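4.2 Name similarity and the timing of complaints

The second group of disputes concerns accessory lines sold under the name of a public figure. We coded 43 cases in which a smaller company objected to a mark, a clasp design or a phrase used in advertising. In most of them the smaller company had sold its goods under the contested name for several years and had registered it in only one product class. Bratgate, a maker of charm bracelets, is typical of the group. Its registration covered jewelry but left out watches and key rings, and the celebrity line it objected to began with key rings.

We recorded the date of the first public notice of each line and the date of the first written complaint. Where the two fell in the same month, we treated the complaint as immediate. Complaints against lines launched in June were more often immediate than those against lines launched later in the year, which may reflect the trade show season.
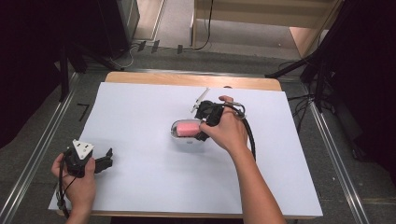

Figure 2. Hand-held grippers, a pink sponge and a white container on a paper-covered table.

Press coverage was coded separately. An article was counted as favorable to the smaller company if it named that company in the headline or quoted its owner before quoting the celebrity's representative. Two coders read each article, and a third reading was made where they disagreed. Articles that only repeated a wire report were dropped.

The Plistex and Tetasen disputes were difficult to place. Plistex sold resin beads to other firms and had no retail name of its own until the complaint was filed. Tetasen withdrew its complaint after 5 weeks and later supplied earrings to the same line. We kept both in the sample but left them out of the comparison of outcomes in Section 5, where a settled case needed a known end date.

Sale prices were taken from the launch announcement. Items priced under $50 were grouped together, as few of the smaller companies sold anything above that level.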